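Two-arm bench, walk-round before power and after
Arnmont shared workshop, back room
Filled in by: me, with Hằng Vũ reading the questions out loud and making me answer all of them
November 11, 2021

Okay, same sheet as October, with my comments typed in under each line. I've left the pass/fix/fail words in capitals so people who only want those can skip my rambling (I know who you are). We did the whole list with the dishes job loaded, as that's the program most of you run, and it gets the arms closer together than anything else we have.

1. FRAME AND BEAM

Base bolts snug, both sides: PASS
Put a wrench on each one. The left took a tiny nudge, the right didn't move at all. I put new paint marks on the ones I can reach, so if a mark doesn't line up any more, please stop and come find me.

Corner posts square and tight: PASS
I leaned on them pretty hard. Nothing creaked!

Front beam clear of tools: PASS
There was a hex key on it when I got in. It lives in the drawer, folks.

2. CABLES

Wrist cable has slack through full reach, left: PASS, BUT WATCH IT
The purple cable makes a big loop around the outside of the elbow. I like a generous loop, but this one is getting toward silly, and I'd love to see it a hand's width shorter before somebody hooks it with a sleeve.

Wrist cable has slack through full reach, right: PASS
Clips are holding. I pulled on them one at a time and they all stayed put.

Connectors seated at both wrists: PASS
Pushed each one home with a thumb. If you ever unplug one, wait for power off first, and I mean the switch, not the stop button.

Cables at the front clear of the floor: FIX
The lower ones hang in loops by the slotted rail. They don't reach the floor, but they do reach my knee. Hằng has a bag of hook-and-loop ties from Canpolat and says she'll do it this week.
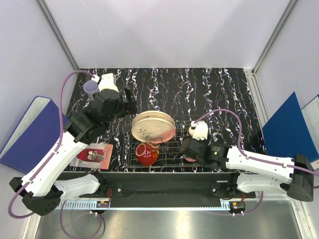 3. STOP BUTTON AND SPEED

Stop button halts both arms: PASS
Tried it 4 times, twice with the arms out over the table and twice with them folded. Both arms quit together every time. They do sag a little when they stop, so keep your fingers out from underneath even after you've hit it.

Speed limit set to the slow profile: PASS AFTER FIX
Somebody had bumped it up. I get it, slow is boring, but slow is the house rule for anything breakable. I've put it back and written the setting on tape inside the cabinet door.

Restart needs a second press: PASS
This one failed in October, so I was really happy to see it work. Hằng swapped the relay for the Kedetley one and it's been fine ever since.

4. GRIPPERS

Finger tips clean and not split: PASS
Wiped both with a damp rag. The left one had some kind of grease on it, and I don't want to know.

Grip force on the low setting: PASS
We tried it on a paper cup first, then on crockery. Start with the paper cup, always.

Handoff over the table only: PASS
Two grippers on one plate is the bit that makes me nervous. If one arm lets go early the other has the whole weight on one rim, so the rule stays: handoffs happen over the tabletop, low down, and you keep your hand on the stop button until the plate is down again.

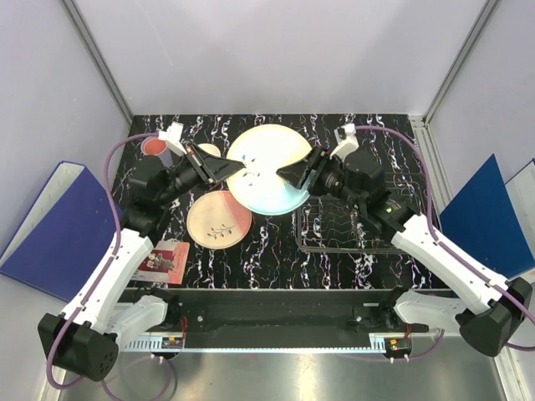

Arms keep a gap at the closest point: PASS
We stepped through it one move at a time and I watched the wrists the whole way. Good gap. I'd still like a soft limit in the software, and I've asked the Moston group if we can copy theirs.

5. ELECTRICAL

Boards at each end of the front rail, plugs tight: PASS
All plugs pressed in. Please don't rest a coffee on the beam above them. Please.

Red wires not rubbing on anything: PASS
Had a good look with a flashlight. No bare spots.

6. AROUND THE BENCH

Broken-dish kit on the shelf: FIX
Dustpan is there, gloves are gone. If you took them home, bring them back, no questions asked.

Log sheet up to date: FIX
Last three sessions aren't in it. I can see from the run counter that somebody's been busy!

Open items: tie up the front cables (Hằng), shorten the left elbow loop (me), gloves (whoever has them), log sheet (all of you). Bench is okay to use on the slow profile in the meantime.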